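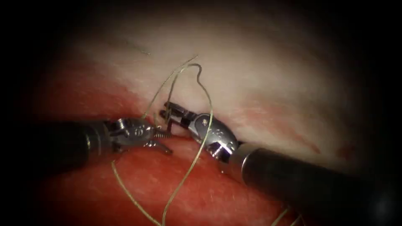 Section 2: Setting up the two-arm bench for thread work

Last revised 2020-05-02

People who come to see the Mutmont bench nearly always ask me when it'll be able to sew a button on. I like the question, so I've written this section with it in mind. Stitching is a decent test for a machine that might one day do the mending, fold the towels or bag up loose parts on a shop floor. Thread is floppy, it sticks to things, it slides off things, and both arms have to agree on where it is. For now the arms do what a person at the console tells them to, and you should set up with that in mind.

Before you start

You'll need the bench itself, the Finier control box, a reel of suture thread, a curved needle and a free afternoon (your first go will take longer than you think!). Read the whole section through once before switching anything on.

Caution: keep your hands out of the work area whenever the control box shows a green light. The arms are slim but they're quick, and there's a needle in there.

Setting up

1. Set the bench top to 900 mm and lock both legs. I've tried it lower and my back complained for days.

2. Slide the console seat in until the armrests sit at 790 mm. If you're tall you'll want to cheat this upwards a bit, and that's fine.

3. Fit the instruments one at a time. Push each one home until it clicks, then open and close the jaws slowly from the console. A jaw that sticks half open needs taking out and refitting – don't force it.

4. Bring both tips in towards the middle of the view. Stop while there's still a gap between them, and check that left on the console really does move the left arm. I have got this wrong more than once.

5. Feed in the thread. Leave a loose arc between the two tips so either arm can move without tugging on the other.
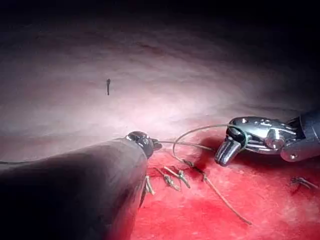 Fig. 2-1. Thread carried between the two instruments, with knotted stitches in the red tissue underneath.

Note: trim your tails short once a knot is tied. Long ones wander, and the next loop will happily pick them up. A shirt cuff gives you just the same bother, if you've ever sewn one by hand with too much cotton on the needle.

6. Hold the tissue steady with one tip and bring the needle down with the other. Go in as near upright as you can and let the curve of the needle do the rest. If you push it straight, it'll drag. 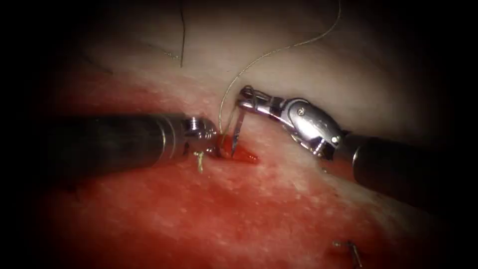

7. Let go, take hold again on the far side, and pull the thread through slowly. Swapping the grip is the slowest part of the job. You or I would do it while talking about something else, but on the bench it wants your full attention, and it's the bit I'd most like to see a machine manage by itself.

8. Tie off. Wrap the thread round one set of jaws, reach through for the tail and draw the two ends apart evenly. If the loop slips off, back up and wrap it again. Pulling harder won't bring it back.

9. Park both arms before you leave the console, even if you're only off to put the kettle on.

If things go wrong

Thread keeps slipping out of the jaws: wipe the tips, then check you're gripping near the ends and haven't got the thread jammed up by the wrist.

Arms bump each other: widen the spacing by one notch on the Finier box. The Ichikawa add-on is meant to do this for you. I've found it a bit timid, so I leave it off.

View too dark at the edges: turn the lamp up if you need to find a stray thread, but expect more glare off the metal. I mostly put up with the dark corners and keep the work in the middle.

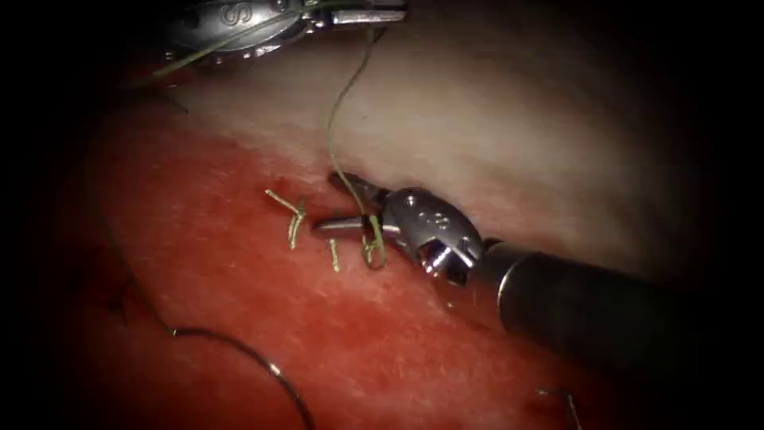 Can I leave the bench to stitch on its own while I do something else?

Please don't. The control box has no automatic stitching mode, and someone has to be at the console whenever the arms are live. The Dillitz workshop planned to try short unattended runs with cloth in August, so I've left room for a page on that in the next section.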